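3.2 Small open racks and the footwear problem

Of all the things that pile up inside a front door, shoes are the most stubborn. Coats have hooks, mail has a bowl or a tray, keys find a nail somewhere. Shoes land where the foot leaves them, and in the homes we visited for the Jarham study they stayed there, sometimes for days, in a loose spread that everyone in the household stepped over with real skill. We came to enjoy these spreads a great deal. They are a record of who came in, in what order, and how much of a hurry they were in, and a researcher who photographs one before anybody tidies it has something close to a diary page.

The study took in 33 households in the Flidcombe area, most of them renters in older units with a narrow entry and no built-in storage. We asked each household to keep a tidying log over the month of May, noting whenever something near the door was put away, moved or given up on. The logs came to 3325 entries altogether. Coding them was slow work (Zakharchenko's scheme for domestic objects needed a good deal of stretching before it would take in gumboots, dog leads and half a scooter), but the footwear entries turned out to be the richest part of the set, and this section is given over to them.

We begin with the furniture. Jekier's earlier work on entryways distinguishes closed storage, such as cupboards and lidded benches, from open storage, where the contents remain in sight. Our households used both, and several used neither. Within open storage we found it useful to separate out a class that Jekier does not treat at all, the small open rack: light enough to lift in one hand, with a flat top and a lower shelf, and no back or sides to speak of. Racks of this kind are sold for kitchens, bathrooms and laundries as freely as for shoes, and they wander. One household's rack had held spices, then shampoo, and then a toddler's runners, and the log described each move with evident affection.

A white plastic rack of the two-tier type is shown in Figure 4, together with a pair of white slides. Both the top and the lower shelf are slotted, and the corner posts leave the sides open. The slots matter more to our argument than their modest appearance suggests. Participants who owned slotted racks wrote about grit, sand and drips, and about where these went; participants with solid shelves wrote about wiping.
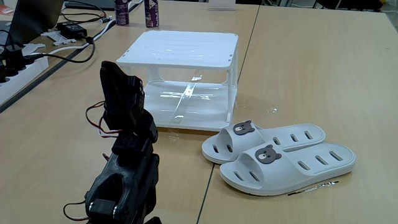 Figure 4. Two-tier slotted rack in white plastic, lower shelf empty, with a pair of perforated foam slides beside it on a light wooden tabletop.

The slides deserve a paragraph of their own, and we are delighted to give them one. No other item of footwear appeared so often in the logs or caused so much mild disagreement. A slide has no laces and no fixed season. It goes out to the bins, down to the clothesline, across the road to a neighbour's and back, and its owner may put it on and take it off a dozen times between breakfast and dinner. The pair in Figure 4 has a thick moulded sole with a raised rim, and there are openings through the footbed and the straps as well, so that the shoe and the rack share a kind of family resemblance: white, with slots all through. Several participants who owned something similar treated slides and rack as belonging to the same world of wet things and easy rinsing, and kept leather shoes well away from both.

Orientation was another pleasure of the material. In Figure 4 the slides lie side by side with their toes pointing the same way, the front one partly overlapping the rear. We coded this arrangement as "paired, overlapping", and distinguished it from "paired, clear", where the two shoes do not touch or cover one another, and from "scattered", where the pair has come apart. The distinction sounds fussy. It earned its keep very quickly, for overlapping pairs behave differently on a small shelf. Laid out clear, a pair of adult slides may be wider than the shelf meant to hold it; lapped one over the other, the same pair can often be coaxed on. Participants discovered this for themselves and wrote it down with some pride. "Tucked left under right, fits now, everyone please copy" was the whole of one evening's entry.

Fit, then, was the first reason a rack was used or passed over. We measured every rack in the study across the lower shelf, and the narrowest was 300 mm. Households with shelves of that width gave them over to children's shoes, or to a single adult pair turned sideways, or used the top only. The lower shelf had a harder life in general. It asks the person to bend and to aim, and in the logs it was regularly described as the place for things not needed tomorrow. The top, by contrast, was always in demand, and seldom for shoes. Sunscreen and library books ended up there. So did a sourdough starter, which lived on one shoe rack for the better part of a fortnight and was defended by its owner at interview on the grounds that the entry had the best light in the unit.

The second reason was distance. When a rack stood within a single step of where shoes came off, people used it without remarking on it. When it stood two or three steps away, the same people left shoes beside the door mat and moved them later in a batch, usually before visitors or vacuuming. We call these batch movements "sweeps", after a participant's own word. Sweeps are cheerful events in the logs. They are often shared, often noisy, and they bring lost things to light, and we would caution against reading them as a failure of the storage. A household that sweeps twice a week has a perfectly good system. It simply runs at a different tempo from the one imagined by the maker of the rack.

What happens just short of the rack interested us most of all. A large share of the footwear entries placed the shoes next to the storage: in front of it, leaning on a post, or alongside with the shelf left bare. We had expected to treat these as incomplete acts of tidying, and our first codebook did exactly that. The interviews changed our minds. Melaniia Kobzar, who kept the fullest log in the study, put it this way: "Beside the rack is a place. If they're beside the rack I know where they are, and my feet can find them in the dark." Others drew the same line between shoes that were away and shoes that were parked. Slides were nearly always parked. Boots and dress shoes were away. Runners moved between the two according to the weather and the week.

We therefore revised the scheme to include the "margin" of a rack, meaning the strip of surface on any side from which a shoe could be moved onto a shelf without taking a step. On recoding, 81 entries that had been marked as unfinished became margin placements, and the picture of these entries grew a good deal tidier than it had first appeared. The revision also brought the logs into line with the way participants talked. They spoke of the rack as a landmark as much as a container, a thing that told everybody which part of the floor was for shoes.

There are consequences for anyone designing or choosing such furniture. A small rack pushed hard into a corner loses two of its margins at once, and several households found theirs came into far more use once it was pulled out into the open. Light construction helped here too. A rack that can be picked up empty, shaken out over the garden and set down somewhere new invites experiment, and our participants experimented gladly. We take up the question of heavier benches, where none of this holds, in Section 3.3.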